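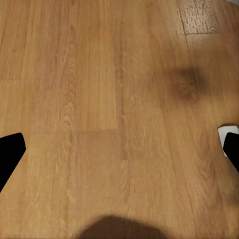 Why did the second coat stay tacky on the Jarkcombe boards? It went on too soon over the first, and the room was too cool overnight for either coat to cure.

February, 4 p.m. Oil finish trial, Jarkcombe hall floor

Went back over the log with Rosine. First coat went on at 8 in the morning and Keegan started the second before the end of the same day. The tin wants a full day between coats in a heated room. The heating at Jarkcombe goes off in the evening and nobody had asked for it to be left on. Rosine has now asked.

Test boards here in the shop, same oil, same batch of oak offcuts:

Board A – one thin coat, buffed off after 30 minutes. Hard the next morning. A fingernail leaves no mark.
Board B – one heavy coat, not buffed. Still soft at the edges after 3 days. Shiny patches where it pooled.
Board C – two thin coats a day apart, both buffed. Best of the lot. Slightly darker than A, even sheen.
Board D – two thin coats on the same day. Same drag under the hand as the Jarkcombe floor, so that's our fault reproduced.

Sanding: all four boards finished at 80 and then 120. Gaspard wanted to stop at 80 to let more oil in. We tried that on a spare piece and it drank the oil unevenly and felt rough after the first coat raised the grain. Staying with 120. Onni says the Fonach job was stopped at 100 and looks fine, but that was ash and a different oil, so I'm not reading much into it.

Water drop test on A and C: left a drop on each for 30 minutes under a glass. A had a faint ring that went away by lunch. C had nothing. Didn't bother with B or D.

Plan for Jarkcombe: wipe down with the thinner and white pads, change pads often, heating on day and night for 3 days, then check by the door, where it was worst. If it still drags, sand that end back and start again there. One more thin coat over everything after that. Keegan to mark the start time of each coat on the wall tape.

Oily rags go flat on the rack outside, then in the water bin. Two were balled up by the bench this morning.

To order: white pads, 120 discs, one more tin of oil. Yhon has the key to the hall until the end of the month.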